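Home | Days Out | Works & Workshops | Food | Getting There | Contact

Two Hours Among the Drawers: An Open Day at the Nemeck Works

The Nemeck furniture works opens its doors to the public in February, when no sensible person wants to be anywhere near Girnen. The town sits at the bottom of a valley that collects fog the way my garage collects paint cans. I got there a little before nine in the morning, paid for parking in coins I had to borrow from the bottom of the glove compartment, and joined a line of people in very good coats.

I had expected a hobby crowd. I was given a hobby crowd plus a large number of couples who were plainly redoing a bedroom and wanted to see the stuff being made before they argued about it. One pair in front of me had brought a paint chip and held it up against everything, including the fire door.

Tours go in groups of 24. You get a sticker with a number, a pair of foam earplugs, and a leaflet with a map that shows the building as it was before they moved the entrance. Our guide had a voice made for the sawmill end of the building and used it at the coffee end too. She told us the works turns out 300 cabinets a month, that it has been doing so for longer than she has been alive, and that we were not to lean on anything.

We started in the lumber store, which was my favorite room and also the coldest. Boards are stacked to the rafters with thin sticks between the layers so air can get through, and everything smells like a pencil sharpener. The guide talked about moisture for a good fifteen minutes. I had no idea a person could have so many opinions about moisture. Wood moves across the grain and hardly at all along it, and most of what goes wrong with furniture comes from somebody forgetting that. She looked at us as if one of us was the somebody. 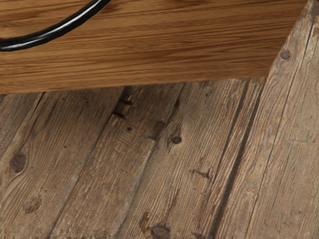

From there it was on to the cutting floor, where the earplugs came in. A panel saw goes off like a jet in a bathroom. The operator fed it sheets with the face of a man slicing bread, and we all took a step back in one movement, coats and all. There was a scrap bin at the far end full of offcuts you could take home for nothing. I watched a grown adult fill a tote bag with them. I had not brought a tote bag, or I would be telling this differently.

The drawer bench was the part everyone had come for. Nemeck still cuts dovetails on a machine older than the town bus station (older-looking, anyway), and the fitting is done by hand. The fitter slides a drawer in, frowns, takes it out, gives one side two strokes with a plane, and slides it in again. This can go on for a while. When it is right, pushing one drawer shut makes the one below it puff open a little from the air. The whole group made the sound people make at fireworks. The man with the paint chip asked whether it came in soft-close. It does not come in soft-close.

Somebody asked about wax on drawer runners. The answer was a plain candle, rubbed on and left alone, and please stop using cooking oil. I am going to leave that there and say nothing about my kitchen. 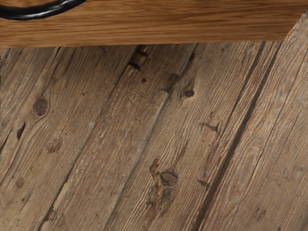
4 min read

The finishing room is behind glass, so you look in at it like an aquarium. Coats of varnish go on, get sanded back, and go on again. The guide said that the sanding between coats is where new hires lose the will to live. A sample board on our side of the glass had been left out for touching, with one coat at the left end and the full treatment at the right. By the time my group reached it, the full treatment also included a fair amount of muffin.

Which brings me to lunch. The canteen is run for the day by a bakery called Alcaraz, and it's the best-organized thing on the site. Soup, bread, a baked apple. I had the soup twice. The tables are Nemeck seconds, each with a small flaw that the staff can find and you can't, and people spent the whole meal crouching to look for theirs. Mine had a knot on one leg. I grew fond of it.

After lunch you are let loose in the showroom, where the tour becomes a shop. The current line is called Jisus, a name the guide said carefully and with a long pause afterward in case anyone had a question. It runs from a bedside cabinet up to a sideboard that would need its own moving day. I found the price tag on the sideboard by turning it over, which should have been a warning. It said 3,833. I turned it back.

The small pieces are more within reach, and they are the better furniture too, to my eye. A plain box with a drawer in it has nowhere to hide. You open it, you look inside, you look at the back where nobody dusts, and you know most of what you need to know about the people who built it.
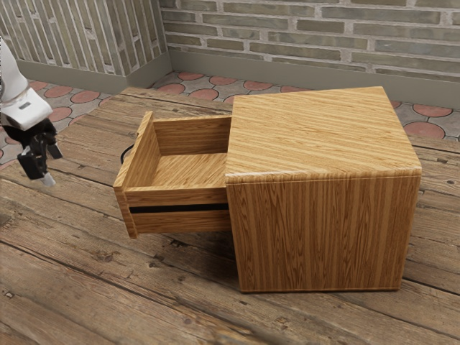
Cabinet with the drawer pulled partway out.

I spent far too long opening and closing things. So did everyone else, and the showroom sounded like an office on deadline. Staff were patient about it. One of them followed along behind with a cloth.

Some practical notes, if you go. Take the early tour, as the machines stop for lunch and the afternoon groups get a long description of what the saw would sound like. Wear shoes you can shake sawdust out of. The restroom is across the yard and unheated. Parking is cash only, and the machine rejects anything bent. The bus from Girnen station stops at the gate, although the driver will want to be reminded.

I came away with a beeswax candle and a sack of kindling. The bedroom couple were still in the showroom when I left, holding the paint chip up to the sideboard, one of them nodding and the other one not.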